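4.2 Drawer load and floor deflection

The bedroom units at Pollton were furnished by the tenants, and storage furniture was the largest fixed load in most of them. Seppälä and Bhutto treat such furniture as a uniform load over the room area. We instead applied it at the feet, as a point load near the wall, and compared the two cases for the joist layout used in the Givell block.

Joist spacing and span were taken from the building drawings. Each run was repeated with the load against the long wall and against the short wall, for a total drawer load of over 500 N. Self-weight of the floor was left out of both cases, as were partitions. The Lamptey correction for shared load between neighboring joists was applied in all runs.

Placement against the short wall gave the lower midspan deflection in both room types. The effect was weaker where the joists ran parallel to the long wall, and it was smallest in the 2 corner rooms, where the trimmer carries part of the load. Results for the uniform case fell between the two placements. 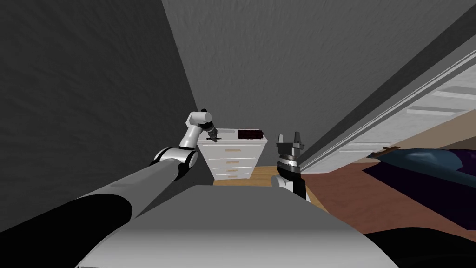
Figure 3. Bedroom storage: white chest of drawers.

Does the uniform load assumption remain safe for design?

For ordinary bedroom loads it does, provided the joists are continuous over the inner wall. Where they are simply supported, the point load case should be checked separately, using the Tesell span tables as a first estimate. Creep was not included here and is treated in Section 5.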